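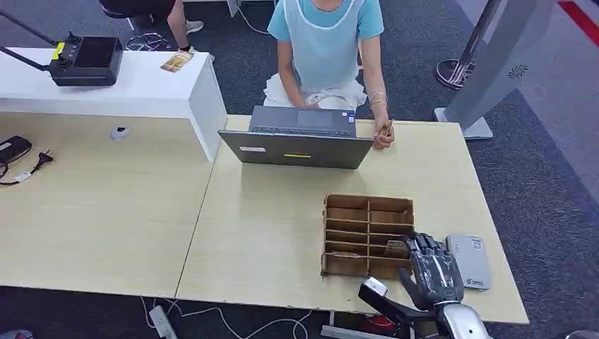 August, sorting bench, after lunch

Picked up where Xiomara left the sample cards. The full Rovport set is 2,413 cards and we only need the short set out by the end of the month, so today was for deciding how to file it. Priya wants it by supplier. Urs wants it by color. I went with supplier, then color inside that — Erudholm first, Ralelier second.

The cardboard organizer is fine for this. The slots take a card without bending the corners as long as you go in straight. Coming in at an angle, the card catches on the lip and you have to start over. Lower slots are worse than upper ones. Desmond suggested tipping the whole thing back a little with a wedge under the front. Not tried yet.

Test batch was 40 cards. 7 had codes that don't match the spreadsheet, all of them Ralelier. Put them aside with a note for Sobia, who has the old list. Do not file them by guessing.

The two desks have crept apart again and cards go down the gap. Taped the underside. Needs a proper clamp.
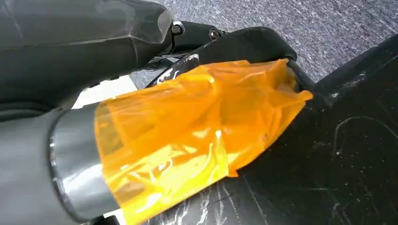 Bags for the spares are still not settled. The Zupan ones are stiff and hold their shape but cost more, and we would need 50 to start. Thin film like the orange bag is cheap and you can half see what is under it, but once it bunches up the folds double over and go dark amber, and a printed code would be hard to read through that. It also shines in the creases. If we use thin film, the label goes on the outside, on a flat part.

To do:
Wedge for the organizer (Desmond)
Old Ralelier codes (Sobia)
Ask Urs if he can live with supplier order
Clamp for desks
Price on a smaller pack from Zupan — Priya has the contact

Stopped at 4:40. Test batch is filed except for the ones set aside.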